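Why does cloth make folds, and why is a sink so smooth?
Children's pages - Things at Home
July 11, 2023

Today we will look at two kinds of things which you meet every morning. The first kind is soft: your clothes. The second kind is hard: the things next to the bathroom sink.

Let us start with soft. Cloth is made of threads. The threads are thin, and they go over and under each other, or they are joined in many small loops. Between them there is a little space, so they can move. When you lift a piece of cloth, it bends in many places at the same time. Each bend is called a fold.

Thick cloth and thin cloth do not fold the same way. A thin handkerchief makes small, sharp folds. A thick sweater makes big, round ones. You can try it with your own sleeve: push it up to your elbow and look at it near a window. The high parts of the folds catch the light. The low parts stay in shadow and look darker, but the color of the cloth is the same everywhere!

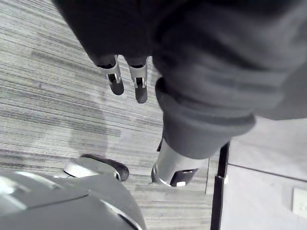

Thick gray cloth. The raised parts look lighter and the deep parts look darker.

The end of a sleeve or of a trouser leg has its own name, the cuff. When a cuff is rolled or pushed together, there are several layers of cloth in one place, and it becomes fat and round. That is why it is a good idea to push your sleeves up well before you wash your hands. A wet cuff stays wet for a long time, because the water hides between the layers.

Now we go to the hard things. A sink must hold water, so it cannot be made like cloth. It has no little spaces for the water to go through. The only way out is the drain, the hole at the bottom of the bowl. Many sinks are also very smooth and shiny. Soap and toothpaste do not hold on well to a smooth surface, and you can wipe them away with one hand.
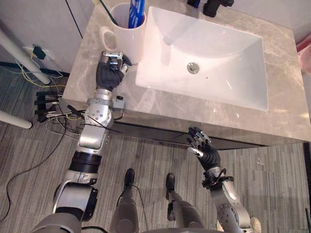

A white sink with a round metal drain, and a mug on the gray countertop.

A mug is hard too, and it is useful for more than tea. In a bathroom it can keep long, thin things standing up. A toothbrush that stands up dries better than one that lies in a small pool of water.

Try it yourself
Put 2 drops of water on an old sweater and 2 drops on a plate. Wait 30 seconds. Where are the drops now? Touch both places with your finger. Then dry the plate with a towel, and think about where the water has gone this time.

Words to remember
Fold: a place where cloth bends over.
Cuff: the end of a sleeve or of a trouser leg.
Drain: the hole where the water leaves the sink.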